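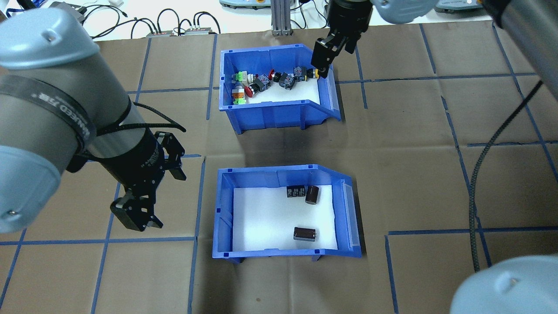 Blue parts bin with push-button and switch components, on a taped work mat.

Birley early reading app: progress report to Trustar
Prepared by Inger Bjarnason, Grosora
February 19, 2020

1. Status
The Birley app is in its second test build for Windows and Android tablets. Letter sounds, word matching and the tracing activity are complete. The story reader is complete except for page-turn audio, which cuts out on older Android tablets when a child swipes twice in quick succession.

2. Content
The recorded word list stands at 400 words, as set out in the grant plan. Of these, 332 have final artwork. The rest use placeholder drawings, which testers can see but which will not ship. Short vowel words were drawn first; the blends and the "silent e" group are still with the illustrator.

3. Testing
The test build was installed on 586 tablets through the Obura school program. Crash logs are sent only when a teacher turns the option on, so the error counts are incomplete. The logs received so far point to 17 separate faults. Most are in the tracing activity, where the app loses the finger position if the palm touches the screen. A fix is written – it has not yet been tested on the smaller screen sizes.

Teachers asked for two changes: a way to turn off the background music from the start screen, and a longer pause before the app repeats an instruction. Both are in the current build. A request for printed worksheets is outside the present grant and has been set aside.

4. Privacy
No names, photos or voice recordings are stored. Progress is saved on the tablet under a picture icon chosen by the child. The parent page is locked behind a typed code.

5. Spending
Voice recording came in under budget. Artwork is over budget, due to redrawn animal pictures in the first word set. We ask to move the unspent recording money to artwork; the total does not change.

6. Next period
Remaining artwork, the audio fault and the tracing fix come first. The store release is still planned for May. The iOS version will start after that, subject to Trustar's approval of the second payment.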